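Reading time: 1 min

Drinwood Sungate Crowd Barrier

The Sungate is a steel barrier for marches, rallies, vigils and the kind of council meeting that ends up in the parking lot. It takes no side. It has stood between two parties who both claimed the same square for the same Saturday, and neither thanked it.

Each panel hooks to the next without tools. The feet lie flat, so a mourner carrying flowers or a deputy mayor walking backward toward a camera can get past without a fall.

What you get
Panels come in stacks of 12. A transport cart holds one stack and steers better than most coalitions.
Finish: galvanized, or white for memorial events.
Banner clips are sold separately. We don't check what the banner says.

Who uses it
Melquiades Varela ordered 300 panels for the October anniversary gathering in Aerts and asked for them to look "less like a riot." We sent the white ones.

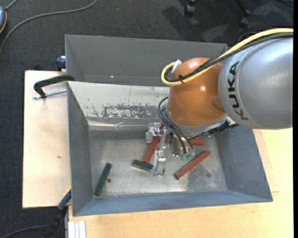 Ordering
Rental starts at one stack. For marches above 4,000 people, talk to Dilek Gökçe before you publish the route – she will ask about side streets. Delivery to Jandska is by morning truck only.

We use cookies to remember your cart. Accept / Decline

Contact | © Drinwood | Back to top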